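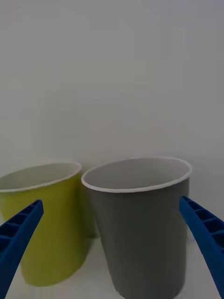

# Drinks point and tea room: monthly check, March

Site: Gestwood, ground floor
Checked by: Solange Aubert
Started: Saturday, before opening

Mark each line OK, ATTEND or N/A. Write a comment wherever the answer is ATTEND, and anywhere else if it helps the next person. Carry forward anything still open from last month.

## 1. Table and wall

- [x] **Table top clean, no sticky patches** OK. Wiped with the ordinary spray. The white top shows tea rings quickly, so it needs doing at midday as well as at closing.
- [x] **Table steady, feet level** OK. The felt pad missing last month has been replaced.
- [x] **Wall behind table clean** OK. Plain wall, nothing fixed to it. Please keep it that way and put notices on the board by the door.
- [ ] **Table edges free of chips** ATTEND. Small chip at the end nearest the window. Not sharp. Look at it again next month.
- [x] **Nothing stored under the table** OK.

## 2. Disposable cups

We now have two colours out, a yellow-green and a grey. Both are white inside with a white rolled rim. The yellow-green ones are for cold drinks and the grey ones are for hot. They are the same shape, so go by the colour on the outside.

- [x] **Cups set out are empty and clean inside** OK. Looked into one of each.
- [x] **Rims round and not crushed** OK for the cups on the table. See the stock line below.
- [x] **Outside of cups free of marks** OK.
- [ ] **Stock kept in closed sleeves** ATTEND. One sleeve of grey had been torn down the side and left open on the shelf. The top few cups had bent rims and I threw those away. The rest have gone into a lidded tub. Open sleeves at the end, along the seal, and fold the plastic over afterwards.
- [x] **Stock off the floor** OK. Bottom shelf is high enough to mop under.
- [ ] **Enough stock for the month** ATTEND. 105 grey left, plenty of yellow-green. Grey goes faster in cold weather. Order placed with Malier, delivery expected in the week.
- [x] **Old stock used first** OK. Older sleeves are at the front.
- [ ] **Sign saying which colour is for what** ATTEND. Still handwritten and starting to curl. A printed one was asked for last month. It should say HOT and COLD in large letters and nothing else.

Comment: people have been stacking used cups back with clean ones. Clean cups go out a few at a time, stood upright on the table, and used ones go straight in the bin. If you find a cup and can't tell whether it has been used, bin it.

## 3. Hot water

- [x] **Urn lid closes and locks** OK.
- [x] **Tap does not drip when shut** OK. Left a dry cloth under it for 9 minutes and it stayed dry.
- [x] **Flex and plug undamaged** OK. Electrical test label in date.
- [ ] **Limescale** ATTEND. Light scale round the fill line. Descale before the April check, and rinse twice afterwards. Last time the first few teas tasted of vinegar and there were complaints.
- [x] **Urn set back from the front edge** OK. Measured at 18 cm. The mark on the worktop has nearly rubbed off and I have redrawn it.
- [x] **Hot water sign in place** OK.
- [x] **Drip tray emptied and washed** OK.

## 4. Cold drinks

- [x] **Jugs clean, lids fit** OK.
- [x] **Water changed at opening** OK.
- [x] **Squash in date** OK. Both bottles opened this week and dated on the cap.
- [x] **Fridge temperature** OK, within the line on the dial. Seal on the door wiped.
- [ ] **Fridge contents labelled** ATTEND. One box of food with no name or day on it. Removed. There is a pen on a string beside the fridge.

## 5. Floor and access

- [x] **Floor dry** OK.
- [x] **Clear way past the table for a wheelchair or pushchair** OK. The spare chairs had crept back towards the door and I moved them to the far wall.
- [ ] **Mat flat, corners not lifting** ATTEND. Corner by the sink lifts when you catch it with a shoe. Taped for now. Needs a new mat, as tape lasts a week at best. Meltalia have the old size on file.
- [x] **Wet floor sign to hand** OK. In the cupboard, left side.

## 6. Waste

- [x] **Bin by the table lined, lid works** OK.
- [ ] **Cup bin separate from general waste** ATTEND. Cup bin had sandwich wrappers in it again. The label is on the lid, where you don't see it once the lid is up. Move it to the front.
- [x] **Leftover drinks bucket emptied** OK. It had been left overnight. It must be emptied and rinsed at closing, including Fridays.
- [x] **Outside bins shut** OK.

## 7. First aid and cleaning cupboard

- [x] **Burn dressings in date** OK, 2 in the box.
- [x] **Plasters** OK. Topped up.
- [x] **Cleaning products in original bottles** OK.
- [x] **Cupboard locked** OK. Key returned to the office.
- [ ] **Blue cloths for tables, red for floors** ATTEND. Out of blue. Do not use the red ones on the table in the meantime. Paper roll is on top of the fridge.

## To do before the next check

| Item | Who | Status |
|---|---|---|
| Put grey cups away when delivered | Office | Waiting |
| Print hot and cold sign | Office | Carried over |
| Descale urn | S. Aubert | Booked |
| Replace mat by sink | Office | Quote asked for |
| Move label on cup bin | S. Aubert | Done after check |
| Buy blue cloths | Office | On the list |
| Recheck chip on table edge | Next checker | Open |

Check took around an hour with the tidying. The morning group were told about the cup colours when they came in. The evening group still need telling, and a note has been left in their tray.

Signed: S. Aubert
Copy to the office folder, behind February.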